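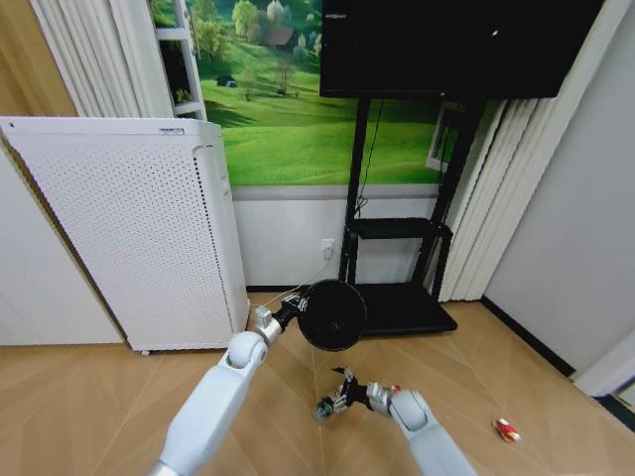 Black disc held in the left gripper, near the stand.

Tasdale Baking Group – minutes, 23 January 2026
Chair: Mavis Lindqvist

1. Laminated dough. Van Wijk butter kept its layers at 3 folds. Brirby butter broke at the second. Repeat with a longer rest – 24 hours, chilled.

2. Custard tarts. Centers set at the higher shelf position, bases pale. Recipe sheet to be amended.

3. Flour order. Devix quote accepted. Delivery in May.

4. Rye starter. Held over.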